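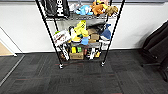
Tagged: Shop Talk / Robot Upkeep

1/ Plush picking cell, Friday service thread

Okay, a few of you asked what looking after this thing takes, so I'm doing it live while I work. The toys come off the wire rack for the day and go into the bin, the arm picks them out one by one, and at night they go back up. The yellow one on the middle shelf is my favorite and also the worst to grip!

2/ First job is always the suction cup. Plush sheds like crazy (way more than you'd think from a clean-looking toy) and the fuzz gets sucked straight up into the filter. I swap the filter every 1000 picks. The Studeck manual has a longer number in it but whoever wrote that was picking boxes.

3/ Old filter came out looking like a gray felt coin. Gross. New one in, O-ring wiped, quarter turn till it clicks. If you don't get the click, take it out and try again, don't lean on it.

4/ Vacuum check next. I put the cup on a flat piece of acrylic and watch the gauge. It was dropping slowly, so off came the hose at the wrist, and yep – a tiny split right where it bends around joint five. Trimmed the end and pushed it back on. There was enough slack this time. Next time there won't be, so Chie is ordering hose.

5/ Chie Nakajima also wants it on record that she told me in May to route that hose on the outside of the bracket. Fine. It's on the outside now.

6/ Somebody asked why we don't just use fingers. We do, for the floppy ones! There are 2 tools on the changer. Suction does boxes and anything with a flat tag, fingers do the round squishy guys. The shark-looking one goes either way depending on which side lands up.

7/ Fingers got new silicone pads. Scrub the old glue off with alcohol, let it dry all the way, stick, clamp, go get coffee. I rushed this once and spent the afternoon fishing a pad out of the bin.

8/ Then camera calibration. Board goes in the bin, 64 poses, and I keep my hands off the table the whole time. Imre bumped it at pose fifty-something last month and I'm still not over it.

9/ Test run is 200 picks before I sign the sheet. Running now. Two double grabs so far, both the little light blue one hitching a ride with something bigger.

10/ @ Golnar, yes, I'll write up the air pressure settings for both tools. Give me till after lunch, the run's still going and I want to watch the rest of it.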